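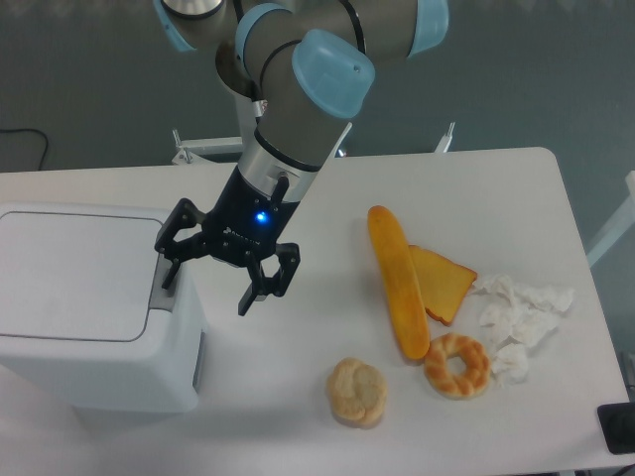
二月，周四，早上八点多开的灯

昨天走之前跟自己说今天这篇记短一点，结果刚坐下喝了口水就知道短不了，事情太碎了，不写下来下周肯定忘。Rowena 周末前要看，Tanveer 换班的时候也会翻，所以我尽量按时间写，中间想到别的就插进去，你们看的时候多担待。

今天的任务还是“收桌子”：桌面上散着玩具面包和揉过的纸巾，机械臂要把纸巾夹起来扔进左边的白色垃圾桶，面包留在桌上，一个都不许动。听起来很傻很简单是吧，我第一天也是这么想的。Trostis 那边给的任务说明只有两行字，第一行是“扔掉纸巾”，第二行是“不要扔掉食物”，我们为这两行字已经折腾到第三个本子了。

先把目标抄在这里免得又翻邮件：这一批总共要 900 条合格的示范，每条从机械臂在起始位开始，到夹爪回到起始位结束。中途有人伸手进来的不算，面包被碰得挪了位置的单独归类，先不删。不删这一点请大家千万记住，上周我手快删过，后来 Rowena 问起“擦碰面包之后怎么恢复”的例子有没有，我只好红着脸说没有。她一句重话都没说，还安慰我说反正以后会碰很多次的。她说得太对了。

## 早上开机

开机顺序没变，先臂后夹爪，再开相机，最后开录制程序。Parkport（就是我们录制用的那套程序，给新来的同事说明一下，名字听着像停车场，跟停车没有关系）今天更新过，界面上“开始”按钮挪到右边去了，我前几条都按错，按成了“标记”。如果你们后处理的时候看到开头几条有莫名其妙的标记点，全是我，直接去掉就好。

夹爪上的小蓝灯亮了以后我习惯再等一小会儿才动。这个没有写进规程，纯粹是我个人的迷信，上次 Tanveer 笑我像在等高压锅放气。笑就笑吧，反正等这一小会儿从来没有耽误过事情。

检查了一遍黑色的那根线。它沿着上臂外侧走，到手腕那里绕一个弯，弯的松紧我现在每天早上都看。太紧的话手腕往外翻的时候会拽，太松又会在视野里晃来晃去。Rowena 前阵子看训练结果，怀疑模型在偷偷拿线的姿态当作判断手腕角度的线索，她说得半真半假的，可我听完就有点疑神疑鬼，从那以后线走成什么样都会在本子上写一句。今天的写法是：弯度正常，没有再绑新的扎带。

垃圾桶放在桌子左侧，盖子是平的，右端有一块灰色的长方形凹下去的地方。起始位张开夹爪的时候，左边那根手指刚好悬在那块灰色上面。这个位置我挺喜欢的，拿来当对位的参照特别方便：桶要是被谁碰歪了，从头上的相机看过去，手指和灰色那块就对不上，一眼就能发现。以前靠胶带定位，胶带翘边，翘了以后大家又各自补贴，最后桌上贴得像补丁衣服，Herrera 项目的人过来借桌子的时候还以为我们在做什么标定板。后来我把胶带都撕了，撕完擦了半天胶印，今天桌面看着清爽，心情也跟着好。

## 关于面包

面包有四种样子，我写一下统一叫法，因为标注的时候每个人叫得都不一样，Vender 导出来的标签表里光“面包”就有一堆写法，筛起来头疼。

- 长条：金黄偏橙的那根长面包，表面亮亮的，两头颜色深一点。
- 吐司：三角形那片，面是浅橙色，边是红棕色。
- 甜甜圈：拧花的那个圈，棕色和奶油色一段一段相间。
- 圆包：米色，顶上打了结一样鼓鼓囊囊的那个。

请大家就用这四个词，别再写“法棍”“小面包”“那个圆的”了。特别是“那个圆的”，甜甜圈和圆包都是圆的呀！我翻到一条备注写着“碰到那个圆的，轻微”，来来回回看了三遍回放才确定是甜甜圈。写备注的人我就不点名了，他看到这里自己会笑。

摆放上，今天上午主要做“挨着”的情况。之前我们的摆法太客气了，面包放一边，纸巾放一边，中间空出好大一块桌面，机械臂想碰到面包都难。这样采出来的东西很漂亮，回放看着也舒服，可是模型学到的大概就是“白的、在角落里的、周围没别的东西的”，等真有纸巾贴着面包了，它就犯迷糊。Rowena 上周给我看了一段评测录像，夹爪在纸巾和甜甜圈之间晃过来晃过去，晃得我都替它着急，最后它把两样一起捏起来了。

所以今天的摆法是让纸巾堆靠到甜甜圈边上，下半部分挨着它，吐司也放在离纸巾不远的地方，再把吐司往长条底下塞进去一点。长条斜着放，圆包放在甜甜圈左边、靠近桌子前沿。全部集中在桌子右半边。这样一来夹爪从左上过来的时候，要先越过长条才能到纸巾，路线怎么走就有讲究了。

每采完一条我就重新揉一次纸巾。这件事写起来只有一句，做起来真是体力活。一开始我图省事，同一团纸巾从桶里捡出来继续用，用着用着它就越来越紧，最后缩成一个硬硬的小球，夹起来倒是容易，可是谁家桌上的纸巾是长那样的呢。现在的规矩是松松地散着，有折有皱，形状不规则，每条都不一样。揉的时候别太用心，越用心揉出来越像，我发现我自己揉的总是有一个朝左的尖角，Tanveer 揉的偏扁。两个人轮着揉最好。

## 上午的采集

上午是我操作，Tanveer 看屏幕报结果，我们俩配合得越来越顺了，他现在不用说话，咳嗽一声我就知道这条要重来。

第一轮都做“从上面夹”：夹爪走到纸巾堆正上方，张开，垂直往下，合拢，抬起，往左送到桶那边。这种夹法最直接，问题出在右边那根手指。它张开的时候垂得比较低，往下走的时候手指尖会先碰到桌面，然后整个夹爪就顶住了。力控会把它让开，不会伤到东西，但示范里会留下一小段往上弹的动作，看着像打了个嗝。我跟 Tanveer 讨论过要不要剪掉，他的意见是留着，我本来想剪，被他说服了：操作的人打嗝，模型将来也会打嗝，让它看过打嗝之后怎么接着做，总比让它第一次碰到就愣住好。行，留着，备注里写“触桌”。

有一条特别好，我自己都想鼓掌。纸巾堆被我揉得很散，有一片薄薄的翘边搭在甜甜圈旁边，我从远离甜甜圈的那一侧下去，只捏住厚的地方，慢慢往右带一点，让翘边先离开甜甜圈，再抬起来。甜甜圈一点没动。Tanveer 在那边说“这条留着当样板”，我高兴得下一条就飘了，直接撞上长条，长条骨碌碌滚到桌子前沿去了。做人还是不能太得意。

那条撞长条的我没有停，按照新规矩继续做完：先把纸巾扔了，长条就让它待在那儿，归到“擦碰”里。之后我们俩为了“长条滚走了以后该不该让机械臂把它推回去”聊了很久，茶都聊凉了。Tanveer 觉得应该推回去，任务说面包留在桌上，那当然包括留在原来的地方。我觉得说明里没有写“原来的地方”，加了推回去这一步，整条示范的长度要翻倍，而且推的动作跟扔的动作混在一起，模型可能以为推面包也是收桌子的一部分，以后见了面包就去推一下。我们俩谁也没说服谁，留给 Rowena 定。Rowena，你看到这里请在旁边写一个字，“推”或者“留”，都行。

第二轮换了起手的方向，手腕转过来，让两根手指一前一后地夹。这个角度对付贴着甜甜圈的那部分纸巾特别管用，手指可以顺着缝插下去。坏处是手腕转过来以后，从头上的相机看，夹爪本体会挡住一部分纸巾，我操作的时候得凭感觉。凭感觉的东西能不能教给模型我心里没底，它可没有我这双在旁边偷看的眼睛。Tanveer 提醒我，操作时只许看屏幕，不许歪头看实物。他说得对，我歪头了，而且歪了不止一次。后半段我让他站到我旁边来，挡住我往桌子看的视线，两个人挤在一起，样子挺滑稽，但确实有用。之后夹得比之前慢，也笨，可是这种笨是诚实的，用的是模型也能看到的信息。

歪头的那几条我在备注里写了“偷看”，建议先不进训练集，留给 Rowena 做对比也许有意思。

## 桶和盖子

扔的这个动作我想多写几句，前面几天都写得太粗了。

夹着纸巾到桶上方以后，放手的高度很要紧。高了，纸巾飘；低了，夹爪会磕到桶。纸巾这种东西轻，放手时还喜欢挂在手指上。我们这副手指是带孔的连杆片，转轴的地方还有小螺丝，纸巾纤维一勾上去就不肯下来。上午遇到好几次，手都张到底了，纸巾还吊在那儿晃悠，像不肯回家的小孩。

我试过几种甩法。左右抖，容易把纸巾抖到桶外面去。上下点一下，效果好些，但力气大了会把整条臂带得晃。最后用得最顺的是张开、合一半、再张开，让手指自己把纸巾蹭下来，动作小，也稳。我把它叫“抿一下”，Tanveer 觉得这个名字不正经，可他自己下午也这么喊。规程里先写成“二次张开”，括号里写“抿”。

要是抿过一次还不掉呢？我的做法是再抿，最多再抿一次，再不掉就算这条失败，正常收尾，标“粘连”。千万不要伸手去摘。我知道很想伸手，我也想，它就吊在那里，谁看了都想给它摘下来，可是手一进画面这条就废了。

开盖合盖是单独一组数据，跟今天这组分开存，别混。今天的起始状态统一是盖子合着，开盖这步由另一套示范接上，我们这边的录像在送到桶这一段之前会有一个切换点，后处理靠切换点来拼。切换点由看屏幕的人按，操作的人不要管，管了就会分心。上午有两条忘了按，Tanveer 自己报的，我补写在这里，他在 Vender 里也改好了。

## 中午的小插曲

中午吃的是三明治，我坐在离桌子很近的椅子上吃，一边吃一边看回放，吃完把包三明治的纸巾揉了随手一放，放在了采集桌上。下午第一条开录以后，Tanveer 看着屏幕说，今天这堆纸巾怎么多了一块带芥末的。停下来收拾，重来。请大家引以为戒，吃东西去外面那张桌子，我自己第一个改。

不过话说回来，带一点颜色的纸巾倒是值得想一想。现在我们用的都是干干净净的白纸巾，真正的饭桌上哪有那么干净的纸巾呢，擦过嘴的、沾了酱的、叠了一半的都有。白纸巾在白桌面上已经不太好认了，主要靠折痕和灰灰的阴影，可要是沾了棕色的一小块，会不会就跟甜甜圈混起来？我觉得可以做一小组，用食用色素点一点，不用多。先记在待办里，不占这一批的名额。

## 下午

下午换 Tanveer 操作，我看屏幕。他的手比我稳，路线比我绕，每次都要从长条上方高高地越过去再下来，看得我直着急，恨不得替他抄近路。但是回头看成功的比例，他那种绕法擦碰少得多。我的近路是从长条和圆包之间穿过去的，低，快，也容易蹭。两种都要，风格不一样才好，清一色的示范训练出来的东西有点像背课文。我们约好以后操作的人都写在文件的操作者一栏里，用全名，不要写“T”和“我”。（对，“我”是我写的，我已经改了。）

光线的变化也记一下。午后太阳转过来，纸巾的阴影比上午淡，从相机里看，纸巾在桌面上几乎化开了，我看屏幕的时候有几次要凑近了才分得清边在哪里。Tanveer 问要不要拉帘子。我想了想说先不拉，就这样采一段，再拉上帘子采一段，两段都标上。以前我们太爱把光线弄得一模一样了，结果去年冬天的数据到了春天就不太好使，这个亏大家都记得的。帘子的状态写在每段的开头备注里，“开”或者“合”，不用写半开，半开等于没写。

下午三点多 Parkport 卡了一次，画面停在上一条的最后，可录制计时还在走。我们俩盯着那个不动的机械臂看了好一会儿，都以为是臂停了，Tanveer 还很紧张地去检查夹爪，后来才发现是显示卡住，臂好好的。重启程序以后正常，丢了正在录的那一条，别的都在。处理办法：看到画面不动，先看计时，再看实物，最后再怀疑臂。我给 Parkport 那边写了信，附了日志，等回复。

还有一个小毛病，夹爪本体和银色那个套环之间，右侧伸出来的那个黑色小支架，今天我摸着像是有点活动。拿手轻轻推能感觉到一点点旷量，也可能是我手感不准，我今天对什么都疑心。没有拆，也没有拧，怕一拧位置变了，上下午的数据对不上。明早开机之前请先看的人帮我再推推看，要是确实松，等这一组采完了再紧，紧完记得重新做标定，别忘了在本子上写一句。

## 今天的数

今天合格的有 21 条。比计划少，计划是贪心了些。擦碰、粘连、偷看、触桌这些标签的另算，触桌的只要最后完成了，也算在合格里，这一点跟 Rowena 确认过的。

写到这里我自己也叹了口气，照这个速度离目标还远得很，但我宁可慢一点。上一批我们冲得太快，后来挑出来能用的没有想象的多，挑的时间比采的时间还长，Rowena 连着几个晚上坐在那里看回放，眼睛都红了。今天这些条我看回放的时候几乎不用挑，每条的来龙去脉都清楚，备注也全，光这一点就觉得值得。

时间主要花在哪儿我也琢磨了一下。真正动臂的时间并不长，大头在摆桌子、揉纸巾，还有我们俩聊天。聊天我不打算省，很多主意是聊出来的，“抿一下”就是聊出来的。摆桌子可以省一点：明天试试一个人摆下一条的时候，另一个人同时写上一条的备注，不要两个人都围着桌子看长条摆得好不好看。它是塑料还是什么做的都无所谓，它不在乎好不好看的。

## 摆放的变化表（草稿）

Rowena 说摆法不能全凭我高兴，要有个谱，我就先拟了一个，大家往上添：

1. 纸巾挨着甜甜圈，今天做的就是这种，明天接着做。
2. 纸巾挨着圆包。圆包矮矮圆圆的，我猜夹爪下去容易把它顶得转起来。
3. 纸巾一角压在吐司下面。这种最难，抽纸巾的时候吐司肯定会跟着走，要练一种边抽边往下压的手法，我还没想好怎么弄。
4. 纸巾盖在甜甜圈上，圈里的洞也盖住。Tanveer 提的，他说家里的小朋友就爱这么干。
5. 桌上没有纸巾，只有面包。正确的动作是什么都不做，回起始位。

最后一种请务必不要嫌无聊跳过去。没有这种例子，模型就总觉得桌上一定有东西该扔，哪怕没有纸巾，它也要找个最像的扔掉，那圆包可就遭殃了，颜色最浅嘛。采这种的时候操作的人也得稍微动一动，走到桌子上方看一圈再回来，别从头到尾一动不动，一动不动的录像跟程序卡住长得一模一样，刚吃过这个亏。

另外面包的位置也要轮换。今天全在右半边，纸巾也在右边，桶在左边，路线总是从右往左。再这么采下去，我担心它会以为扔东西就等于往左走。桶能不能换到右边去呢？我比划了一下，右边那根白色立柱和斜着的支撑条离桌边很近，臂往那边伸的余地不大，得先在仿真里跑一遍才敢真动。先把桶留在左边，只换面包和纸巾。桌子右下角那个黑色的东西暂时也别挪，它一直在画面角上，要挪就从新的一组开始挪，而且写清楚是哪组。

## 给 Tanveer 的话

你下午那段我看了两遍回放，有个地方想跟你商量。你抬起来以后，会在空中停一停再往左送，我猜你是在看纸巾有没有夹稳。这一停我挺喜欢的，像个细心的人。可是每次停的长短差得有点多，有时一眨眼，有时都够我喝口茶了。对人来说没什么，对模型来说，它在停着的那段看到的画面前后几乎一样，该走还是该停就不好学了。能不能停得短一点、齐一点？或者心里数一下再走。要是你觉得这样别扭，就按你舒服的来，别为了这个把手弄僵了，你的手稳比什么都要紧。

还有，谢谢你下午没有笑话我看屏幕时喊的“左左左”。我知道我喊得太早了，喊的还是我的左，不是机械臂的左。明天我们统一一下，以桶为准，往桶那边叫“进”，离桶远叫“出”，这样谁站在哪儿喊都不会错。

## 给 Rowena 的话

三件事等你：长条滚走以后推还是留；“偷看”的那几条要不要；带颜色的纸巾做不做。不急，下周再说也来得及，前两件要是定了就在本子上直接画个圈，我看到就懂。

Herrera 那边问能不能用我们的数据去试他们的抓取打分。我口头上说要先问你。他们想要的是夹爪合拢前后的那一小段，不需要整条。我个人是很愿意的，他们之前帮我们调过相机，欠着人情呢，但数据是给 Trostis 采的，能不能给出去得看合同里怎么写，我没有翻到那一页。

## 收工

下班前做了这些：纸巾全部从桶里清出来，旧的扔了，新的拆了一包放在架子上；面包用湿布擦过，长条尤其要擦，亮面上特别容易留手指印，留了印子反光就不一样；臂回到起始位断电；数据传到 Vender，传完核对过条数，跟本子上一致。录制电脑没有关，Parkport 那边说晚上可能会远程看一眼日志，请早来的人别顺手按掉。

明早第一件事，推推那个黑色小支架。第二件，看看线的弯。然后揉纸巾，这回从 Tanveer 开始揉。

又及：架子上那盒螺丝刀少了一把小的，谁拿去修眼镜了请还回来，紧支架要用。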